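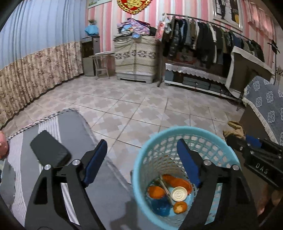 Figure 4. Mesh basket on a tiled floor.

4. Sorting kitchen waste for the Neltura composter

Read this section before you put the first scraps into the unit. The Neltura has a chamber of 19 litres and it does not like to be filled in one time.

4.1 First filling

1. Place the Neltura on a level floor, with 30 cm of free space behind the air outlet.
2. Open the lid and spread one bag of Breltton starter mix (700 g) over the bottom grid.
3. Add one cup of lukewarm water. Close the lid and wait until the green light stays on.
4. Collect your scraps in a separate basket or pail. Cut big pieces before you add them.
5. Add the scraps in a thin layer and turn the handle six times.

Note: The counter on the display shows the total turns of the drum. A unit from the Gisgate factory may already show some turns from testing. The highest number we have seen on a returned unit is 3,694, and the bearing was still in good order.

4.2 What may go in

Vegetable ends, tea leaves, coffee grounds with the paper filter, crushed egg shells, stale bread in small quantity. Citrus is allowed, but it makes the mixture sour and the worms of the second tray (Yordanov kit only) will move away from it. Tear the peel to the size of a thumbnail and mix it with dry leaves.

CAUTION: Never add plastic bags, also not the ones marked compostable. They wind around the shaft. Unplug the unit before you reach into the chamber.

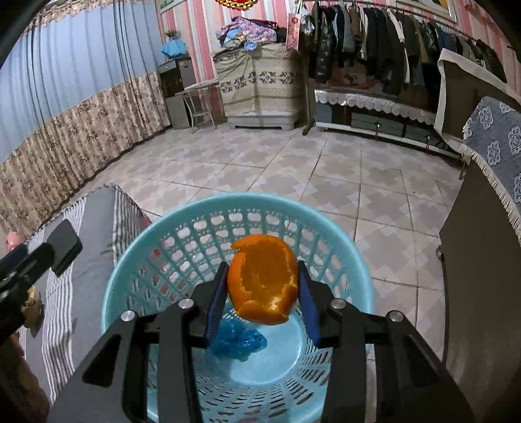

One owner wrote to us that the limit for citrus in the old manual was too strict, and that she adds the peel of two oranges every week without any smell, as long as she puts in a handful of shredded cardboard the same evening. We have tried this and we agree for the model without worms. With the Yordanov kit, please keep to one orange per week.

4.3 If the mixture smells sour

1. Stop adding fruit for five days.
2. Mix in two cups of dry leaves or cardboard.
3. Leave the colour filter at the back on the grey side and check it again after the fifth day.

Manual revised 11 June 2018.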